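Imeo Blog
Student Projects
Can a Robot Hand Sort Your Cards? Meet the Club That Wants to Find Out

The robotics club at Girnano meets in the evening, and by the time I got there in October the members were already deep in an argument about thumbs. Where should a robot's thumb go when it picks up something flat? On top? Along the edge? They had opinions, and they were all talking at once, and I liked them immediately.

The club is entering the Sistden challenge this year, a student competition for hands and arms that have to deal with ordinary household stuff. You get 4 minutes at the table and a mix of objects, some stiff, some floppy, and the points go to the team whose robot handles them without crushing or dropping anything. The club's entry is called Tu. "It's short, and it fits on the form," the team lead told me.

Tu started out with thick objects, because thick objects forgive you. Flat ones are another matter. "A cup wants to be picked up," one of the programmers said. "A thin board gives you an edge and that's all you get. Your fingers have to meet at exactly the right spot from two sides." The group spent most of September on nothing else, and kept a log of 300 grasps, with a note beside every one that went wrong (my favorite reads "thumb got there first, again"). 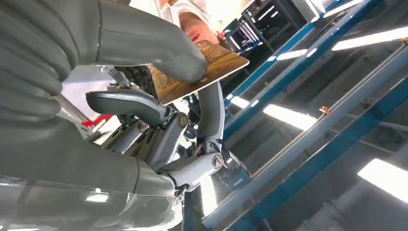

Start with the bottom finger and let the top one come to it, a second-year member suggested, and don't tell the hand to squeeze until both have made contact. That rule is now written into the code, and the log got a lot more cheerful after it went in.

I asked how you learn something like this when you've never taken a robotics class. Half the club hasn't! One member came over from the theater department and had only ever wired stage lights. "I figured I'd be fetching coffee," she said. "On my second evening they handed me the joint settings and told me to make the fingers close slower. So I did, and then I broke it, and then I fixed it, and now I'm the one who does fingers."

Then there's the soft stuff, which everyone in the club talks about the way hikers talk about a nasty hill. Crumpled plastic is the worst of it. It changes shape as you touch it, it shines, and light goes straight through it, so a camera has a hard time deciding where it begins.

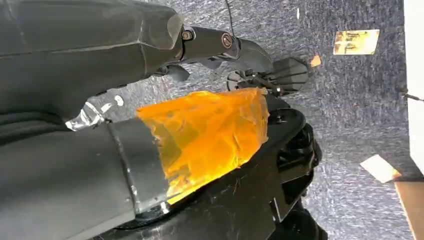
The two-arm work came out of exactly that problem. With one gripper you can hold a floppy thing, but you can't do much else with it. With a pair, one can keep hold while the other comes in from above. "It sounds so obvious when you say it out loud," the team lead said, laughing. "Getting two arms to share a space that small without bumping into each other took us weeks. We had a whiteboard with 500 numbers on it and I think we understood half of them."

They practice on the carpet as well as at the table, and they don't tidy up much beforehand. A contest table won't be tidy either, the thinking goes, so Tu might as well get used to scraps of paper lying about.

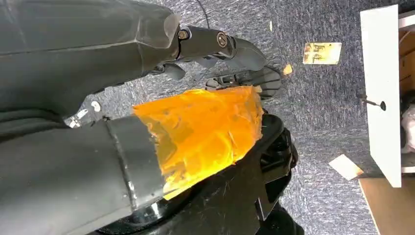 Slow is fine, another member put in, as long as both arms are slow together. The trouble comes when one is waiting and the other doesn't know it. She wants to spend the winter on nothing but timing, and from the groans I gathered this wasn't the first time she'd brought it up.

I asked whether the judges care about speed. A little, I was told, but a dropped object costs far more than a few lost seconds, and the club has planned its whole run around that.

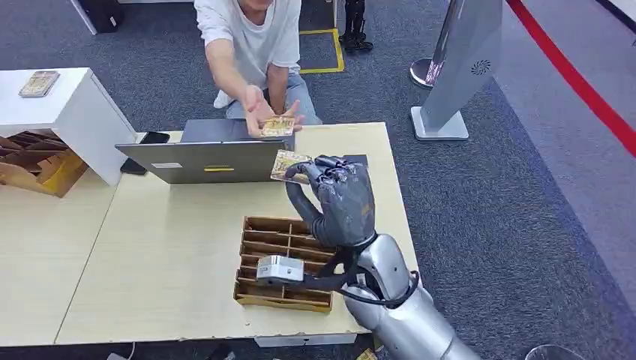 Sorting is the part they're most excited about. The plan is for Tu to take a card, work out which group it belongs to and put it away with the others, all in one go. For now the two halves are being taught separately, the gripping first and the putting away after. Getting a card pinched upright between thumb and fingertips is the half they're happy with. The other half means those narrow slots in the cardboard tray, and a slot doesn't leave much room for a hand that's a degree or two off. "People do this without looking," said the theater student, who has started watching how her roommates put mail away. "I can't stop noticing it now. Everybody tilts the envelope first! So we're going to try tilting."

The club will take 2 operators to the contest, and they haven't settled who. There was some talk of drawing names, and some talk of letting whoever has the fewest drops in the log go, at which point the discussion got loud again and somebody went back to the thumbs.

New members can join at any point in the semester, and you don't need to know how to code. Bring something flat if you come. They've been through all their own stuff already.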